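Boxes, Bins and Bags: How Things Get Packed

Have you ever opened a parcel and wondered how everything inside it got there? Somebody had to find each thing, put it with the others, choose something to carry it in and make sure it wouldn't get squashed on the way. That job is called packing, and it's a lot more interesting than it sounds!

Let's begin with a puzzle. Imagine you have a tin of beans, a packet of crisps, a soft toy and a book. You have one box. What goes in first?

If you said the tin, well done. Heavy things go at the bottom. The book can lie flat next to it, the toy can squeeze into the gap (soft toys are brilliant at squeezing), and the crisps go right on top where nothing can crush them. Try it the other way round and you'll have a box of crumbs.

What is a bin for?

When grown-ups talk about packing, they often say "bin", and they don't mean the one you put banana skins in. A packing bin is a tub with an open top. You can look straight down into it, reach in and take what you need. Some bins stack on top of each other, some slot inside each other when they're empty, and some have holes in the sides that you can put your fingers through to lift them.

Lots of bins are plain grey. It might look a bit dull, but a plain background makes bright things easy to spot. A yellow packet stands out beautifully against dark grey. So does a green one.
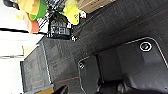

Why do crisp packets have so much air in them?

The air works like a cushion. Crisps are thin and snap easily, so the packet is puffed up before it is sealed, and the crisps inside have a bit of bouncy space around them. Most crisp makers use a gas called nitrogen, which also helps to keep the crisps crunchy. There is plenty of nitrogen in the air you are breathing right now!

Hard, soft and wobbly

Felicja Wysocka packs parcels for a shop called Trestavari, and she sorts everything into three groups before she starts. Her groups are hard, soft and wobbly.

Hard things keep their shape. Think of a wooden block, a jar or a box of pencils. You can build with them, a bit like bricks in a wall, and they make a good strong layer at the bottom.

Soft things change shape when you press them. Socks, scarves and sponges are all soft. They're great for filling up corners, and they stop the hard things from knocking together.

Wobbly things are the tricky ones. A bag of rice is wobbly. So is a floppy pouch of soup. You put it down one way and it slides off in another, and just when you think it has settled – flop! Felicja likes to lay wobbly things flat and tuck something on each side.

"A bag of marbles is the worst," she told us. "It never wants to sit still."

The biggest order she has ever packed had 60 things in it, and it took 3 boxes. She did the heavy box first while her arms were fresh.

Filling the gaps

Even a careful packer ends up with some empty spaces. If you leave them, everything slides about each time the van goes round a corner. Crumpled paper is a good gap filler, and you can use it again afterwards. Shredded cardboard works well too, and some packers use little puffs made from starch, the same stuff you find in potatoes and maize. Many of those puffs go soft and sticky in water, but please don't eat them.

When the lid is on, Felicja does the wiggle test. She holds the box with both hands and gives it a tiny wiggle. If she hears a rattle, she opens it up and adds more paper. If it stays quiet, on goes the tape.

Try it yourself: the packing challenge

You will need a shoebox, some old newspaper, and a mixture of small things from around the house. Ask a grown-up before you borrow anything, and leave out anything that could break or leak.

First, sort your things into hard, soft and wobbly. Are there any you can't decide on? A tube of toothpaste caused a long argument in our office, and Woo-jin Ki still says it's wobbly.

Next, pack the box with the heaviest things at the bottom. Fill the gaps with newspaper, put the lid on and do the wiggle test.

Now take everything out and pack it again in a different order. Did it all fit this time? Was there more room left over, or less? You can race a friend if you like, but a slow, neat packer often ends up with the fullest box.

If you want to make it harder, swap the shoebox for a bag. A bag has no stiff sides to lean things against, so you have to build your own walls. Books and cereal boxes are perfect for this. Stand them up around the edge, put the heavy things in the middle and save the top for the bread.

Words to know

Fragile: easy to break.

Layer: a flat row of things with other things above or below it.

Starch: a white, powdery food stuff found in potatoes, rice and maize.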